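Home Opinion Health Business Archive

2 min read

Small drug makers should stop signing away their vaccines

Helby announced in November that it would license its whooping cough booster to Lesent for 49 million dollars. The trial had 812 adults in it and the results were good. I still think the deal is a mistake.

Helby has 52 employees and no factory, so it needs a partner. It didn't need to give up pricing in every country — and it did.
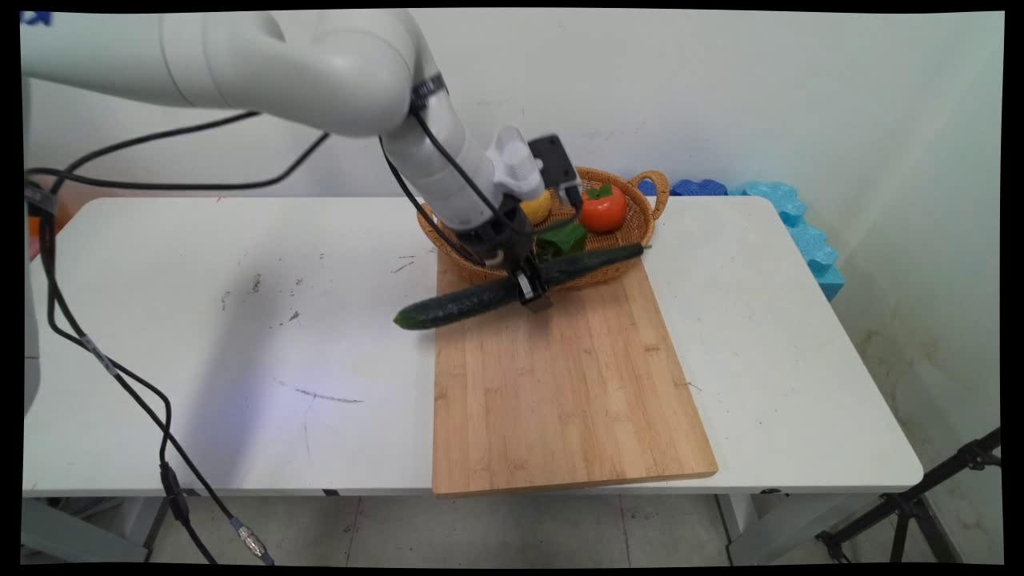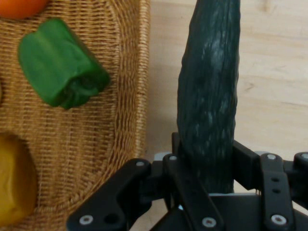 Who decides what a clinic pays for the booster now? Lesent does, under a contract the public can't read.

Rhys Donnelly, who follows the industry for Kumitz, calls these terms standard. They are, and that is my complaint. A company with a working vaccine can ask for a price ceiling in poorer markets before it signs.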